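A day inside the Fivurthorpe nutrition center

I have wanted to see a metabolic chamber since my second year of college, when a professor put up a slide of a man sitting in one with a newspaper and looking deeply bored. So when Fivurthorpe opened its doors to the public in August I signed up the same evening, and then worried for two weeks that they'd cancel. They didn't!

I got there early and had coffee in the lobby of the Plovico building, a long low brick place that used to be a dairy office. (You can still see the old loading dock out back, if you like that sort of thing. I do.) There were 14 of us in the first group, a nice mix: a high school track coach, a couple of nursing students, two retired sisters who had driven down together, and a lot of people like me who have been on one diet or another since childhood and are curious how the numbers get made.

Our guide was Stepan Yatsenko, who runs the feeding studies and talks very fast. He started us in the metabolic kitchen, and I could have stayed there all day. Every meal for a study is weighed to the gram. If the menu says 100 grams of cooked rice, you get 100 grams of cooked rice, and somebody signs for it. People in the studies are asked to scrape their bowls with a little rubber spatula, and then rinse the bowl with water and drink the rinse. One of the sisters said her mother had made her do exactly that in the forties and never published a word about it.
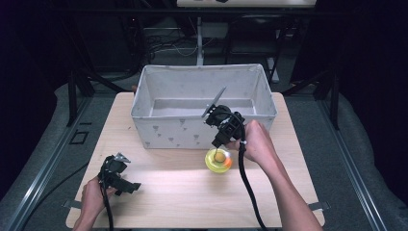
Stepan let us try guessing. He had laid out a lunch on a cafeteria tray: a chicken sandwich, a scoop of pasta salad, a cookie and a bottle of juice. We wrote our calorie guesses on slips of paper and passed them forward. I have kept food diaries on and off for thirty years and I was sure I'd be close. I wrote 780. The answer was 1163. The pasta salad did me in, and I'd forgotten the mayonnaise on the sandwich completely. The track coach came closest and was pretty gracious about it.

What I liked was how Stepan handled the groans. He said trained dietitians miss too, and that his own slip the first time he played was lower than mine. He wasn't selling us anything, and he didn't scold anybody for the cookie. He wanted us to see how shaky the eyeball method is, so that when we read a study where people reported their own meals, we'd know what was underneath it. I have beaten myself up over many a food diary that "didn't work," and it had never crossed my mind that the diary was wrong.

After the kitchen we walked over to see Pevus. That's what they call the chamber, and the staff talk about it like a family dog. "Pevus is fussy in the morning." "Pevus doesn't like the door open." It's a small sealed room with a bed, a desk, a sink, a stationary bike and a window onto a hallway. Air goes in, air comes out, and the instruments next door compare the oxygen and carbon dioxide to work out how much energy the person inside is using, minute by minute. You stay in for a day and a night. Meals come through a little hatch with two doors, like at a drive-up bank.

We got to go in, a few at a time. It's quieter than I expected, with a soft rush of air and a faint smell of clean laundry. The bed is better than mine. I sat at the desk and tried to picture spending a whole day there with no walking to the fridge, and I have to say it seemed kind of restful.

Next door they had a chart from a staff member who had volunteered to be the example. The line was low and flat all night, took a small hop when she woke up, rose after each meal (digesting food costs energy, I did know that one), and shot up like a steeple for her half hour on the bike. Total for the day: 2745 calories. Then Stepan covered the bike part with his hand and asked us to look at what was left. Most of the area was still there! All that lying around, breathing, keeping warm and thinking about lunch was the bulk of it. The nursing students nodded politely. I stood there with my mouth open, after all those years of punishing myself on a treadmill to pay back a muffin.
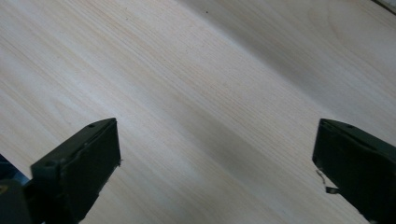

Lunch was in the Dinu room, upstairs, with big windows over the parking lot and some trees. No one weighed anything. There was a barley soup with dill, good dark bread, and a cabbage slaw with apple that I went back for. I sat with the coach, who has a girl on her team she's worried about, and we talked for a long time about how to bring up eating with a teenager without making it worse. Stepan came by with his tray and pulled up a chair. His advice was to leave the scale out of it, ask how she's sleeping and whether she's cold all the time, and get her to a doctor who knows athletes. The coach wrote it down on a napkin.

The afternoon was looser. You could have your resting rate measured under a clear plastic hood, and the line for that was long, so I went to the talk on hunger hormones instead. The speaker was nervous and her slides were too full, but the material was wonderful. She went through why appetite climbs after you lose weight, and how long it can stay up. I took four pages of notes and I can read most of them. At the question time a man asked what he should eat, then, and she said she didn't know him well enough to say. I could have hugged her.

A few practical things if you're thinking of going next year. Wear layers, as the chamber wing is kept cool. Park on the side street behind the building, the front lot fills up by nine. Eat breakfast, unless you want the hood test, in which case you need to show up fasting and get in that line first thing. Kids are welcome in the kitchen part but there isn't much for them after that. The tour includes one flight of stairs, and the elevator is around the corner by the restrooms if you need it.

I drove home with the windows down and stopped for a peach at the farm stand on the county road. I didn't write it in the diary. I've put my name on the list for the spring study, which means two nights in Pevus and a lot of bowl rinsing, and they say they'll call by October.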